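**Stage walk-through, Catstead, pre-shoot**
Priltov Studios, Stage 4
Date: July 28, 2020
Inspected by: Hala Farah
Marks: OK / Fix before shoot / Watch / N/A

Set is the Teixeira family house (kitchen, living room, stairs, back porch) plus the swing set for the diner. No studio audience this season. Bleachers are roped off and were not inspected past the bottom rail. Where a comment says "Varnik," it means the rigging contractor, and the item goes on their list as well as ours.

## 1. Getting in and out

- [x] **Elephant door opens fully, track clear.** OK.
- [x] **Personnel doors unlocked from inside.** OK. All four tried by hand. The northeast one sticks near the bottom but opens with a normal push.
- [ ] **Fire lane around the set walls kept open.** Fix before shoot. Porch flats from the pilot are leaning in the lane behind the stairs. They were there in December too. Move them to the scene dock or get them off the stage.
- [x] **Exit signs lit.** OK.
- [ ] **Red light and bell.** Watch. Bell works. Red light outside the west door is slow to come on, long enough for someone to walk in on a take.
- [x] **Floor tape for fire lane visible under work light.** OK.

## 2. Overhead

- [x] **Lights have safety cables.** OK. Checked from the catwalk over the kitchen and living room. Diner lights were not hung yet, so they need a separate look.
- [ ] **Nothing loose on the catwalk.** Fix before shoot. Two C-wrenches, a roll of gaff tape and a coffee cup above the living room. Tools up there get a lanyard. The cup was brought down.
- [x] **Load tags on hoists.** OK. The chandelier hoist is tagged 998 lb. Varnik has the paperwork under job 942 and should send us a copy.
- [x] **Catwalk rails and toe boards.** OK.
- [ ] **Backing hung and tied off.** Watch. The painted backing outside the kitchen window is tied at the top but only weighted at the bottom. Fine with the big door closed. When it is open the cloth moves.

## 3. Wardrobe, makeup and cast holding

- [x] **Makeup stations apart from each other, own power.** OK.
- [x] **Hand wash and sanitizer at the entrance.** OK.
- [x] **Clean and used linens kept apart.** OK. Covered bins, labeled on the lids. Labels should be repeated on the side so they can be read with the lid up.
- [x] **Hair tools on heat mats.** OK.
- [ ] **Hair spray and solvents in metal cabinet.** Fix before shoot. Cabinet is there, key is not. Department head says it went home with the last crew.
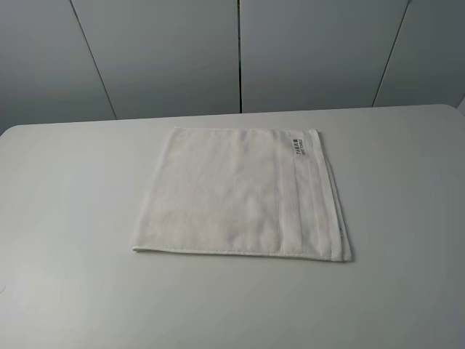 *Small white towel, folded flat, on a white table.*

- [x] **Face coverings on everyone not on camera.** OK at time of visit.
- [ ] **Changing area screened and lit.** Watch. Screened, yes. The only light is a clip lamp on a music stand and the stand tips easily. Ask for a proper floor lamp.

## 4. Power and cable

- [x] **Main distro locked, nothing stacked against it.** OK.
- [x] **Cable crossings ramped.** OK on the camera side.
- [ ] **Set practicals grounded.** Fix before shoot. The table lamp by the sofa is a thrift store piece and the cord is cracked at the plug. Rewire or replace. Continuity prefers rewire, as the lamp is in every living room scene of the first season.
- [x] **Fridge and stove on kitchen set.** OK. Fridge runs. The stove is dressed but not connected and should stay that way. Any flame gag comes back to me as its own request, with the pages attached.
- [ ] **Cable on stairs.** Fix before shoot. Run for the practical on the upper landing goes down the actors' side of the treads. Reroute behind.

## 5. Set pieces and stunts

- [ ] **Stairs.** Fix before shoot. The third step from the top gives a little. The cold open has the father run down these in socks, so I want it screwed down and grip tape put on every tread in a color the art department can live with. Rehearse at walking pace first.
- [x] **Upper landing and platform.** OK. Platform is 620 square feet with a rail on the offstage side. The escape steps are steep, so one person at a time.
- [x] **Swinging kitchen door.** OK. Window in the door is plastic. The hinge was reset and no longer slams.
- [ ] **Breakaway items stored apart from real ones.** Fix before shoot. Sugar-glass bottles and real bottles were on the same shelf in props. Separate shelves, separate labels, and props master hands over breakaways personally on the day.
- [x] **Sofa flip (scene with the uncle).** OK in principle. Mat behind the sofa, stunt double for the wide, actor only for the landing. Needs a second look with the real sofa, as rehearsal used a bench. 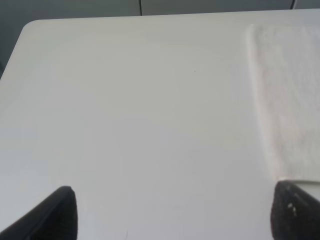 The read-through for the block will be held on the stage this time, with the cast seated apart and the writers listening in by phone. Scripts are printed per person, names on the cover, and nobody passes pages down the table. Pencils the same. Tables brought in for it should be smooth-topped, so they wipe down in one pass, and without sharp corners in the walkway. A white one like this, with the rounded corner and the flat matte top, is fine. It does have faint smudges or swirl marks on the surface, so put it on the wipe-down list with the others before scripts go out. Cloth covers stay off. Chairs are to be marked on the floor before the cast comes in, and the first assistant director should walk the seating once with the plan in hand.

## 6. Children on set

- [x] **Studio teacher assigned.** OK. Name on call sheet.
- [ ] **Schoolroom.** Watch. Room is good, window opens. The path to it crosses the scenery dock, and the forklift uses the dock in the mornings. Either walk the kids the long way or stop the forklift at those times. Production to pick one and write it on the call sheet.
- [x] **Hours posted.** OK.

## 7. First aid and emergency

- [x] **Medic position.** OK. Beside the camera carts, can see the set.
- [x] **First aid kit sealed and in date.** OK.
- [x] **Extinguishers tagged, one at each set.** OK. The diner one is sitting on the floor and should be hung.
- [ ] **Emergency address on call sheet.** Fix before shoot. The call sheet still gives the office gate. An ambulance needs the stage gate.
- [x] **Safety meeting before first rehearsal.** OK, scheduled. Day players who arrive after lunch get the short version from the second assistant director - this was missed on the pilot.

## Open items

Stair tread, lamp cord, landing cable, breakaway storage, catwalk tools, porch flats, solvent cabinet key, call sheet address. All eight have to be closed before the cast steps on the set. "Watch" items can stay open through the first week.

Diner set is not covered by this sheet. Call me when the lights are hung.

Signed: H. Farah
Copies: production office, construction, props, Varnik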